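Painted panelled doors: hairline cracks along the panel edges every winter

Posted in Decorating and Joinery
May 14, 2024

tannery_row

I have painted panelled doors throughout the ground floor, softwood, with applied mouldings around each panel. They were hung new and painted by me with a water-based primer, an undercoat and two coats of satin. Since the first winter a thin line has opened along the inside edge of the mouldings, mostly on the long vertical sides. It closes again by June, near enough, but the paint doesn't heal and the line stays visible as a dirty thread.

I have filled it twice with decorator's caulk. The first time the caulk cracked in the middle. The second time it held but pulled the paint with it and left a ragged lip, which is worse than the crack.

The hygrometer in the hall reads 37 per cent in cold weather with the heating on. In late summer I have seen it at 76. The doors were stored flat in the garage before fitting, and I have no moisture reading from that time.

Is this a paint fault, a filler fault or a door fault? And is there any point in stripping them back, or should I fill and repaint a third time?

Leemans

It's the wood moving. All wood does it. Use a better caulk and don't put it on so thick. Mine were the same and I stopped looking at them.

Edin Živković

None of the three, strictly. The door is behaving as designed and the paint has been asked to bridge a joint that moves.

A framed door is made of stiles (the uprights), rails (the cross members) and panels. The panels sit in a groove and are left unglued so that they can shrink and swell across the grain without splitting. Softwood moves very little along the grain and a good deal across it. Your panels have vertical grain, I assume, so nearly all the movement is side to side, and the gap shows on the long vertical edges. That agrees with what you describe.

The swing from 76 to 37 per cent is large. A panel that was painted at the damp end of the range will shrink away from the frame in the first heating season and expose a strip that never had paint on it. If that strip is bare timber colour, you are looking at panel shrinkage. If it is white all the way in, the moulding itself has shifted. Check with a torch held flat to the door before doing anything else.

Next, find out what the mouldings are fixed to. They should be pinned to the frame only. If they have been glued or pinned to the panel as well, the panel is restrained, and the stress goes either into the joint or into the panel. Slide a thin feeler gauge into the gap in winter. If it passes under the moulding and keeps going, the panel is free and you can leave the joinery alone.

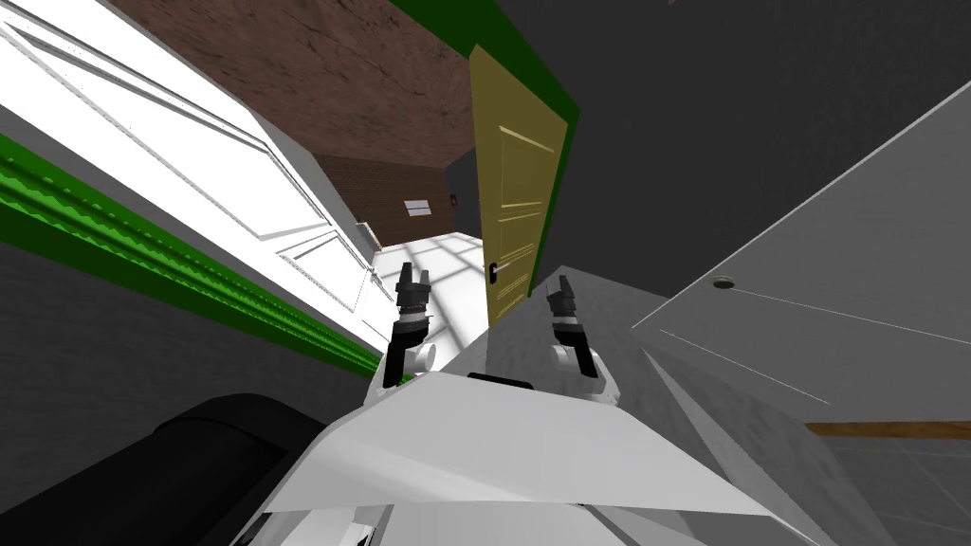
Assuming the panel is free, I would do the following in the driest part of the year, when the gap is at its widest.

Cut out the old caulk with a sharp blade, both edges, and pull it away in one strip where it will come. Sand the lip off the paint with 100 grit and finish with 400, used lightly, so the repair doesn't show through the satin. Remove the dust with a vacuum and a barely damp cloth, and let the door stand overnight.

Prime any bare strip, working the brush right into the groove. Two thin coats. Leave it a full day.

Then decide whether to fill at all. On a free panel I generally don't. A painted groove with a crisp shadow looks better than a filled one that has failed – and it can be repainted later without digging anything out. If you must fill, use a flexible sealant rated for paint, and let it cure for as long as the tube says before painting. Ordinary caulk with a brittle topcoat over it will crack in the paint film even when the caulk is sound.

I wouldn't strip the doors. If the existing coats are adhering, you gain nothing and risk raising the grain.

tannery_row

Checked with the torch. Bare timber on all but one door, and the gauge goes straight under. The odd one out is the larder door, white all the way in. Will leave the rest unfilled.

Edin Živković

On the larder door, look for pins that have lifted at the mitres. Repin into the stile, angled away from the panel, and touch in.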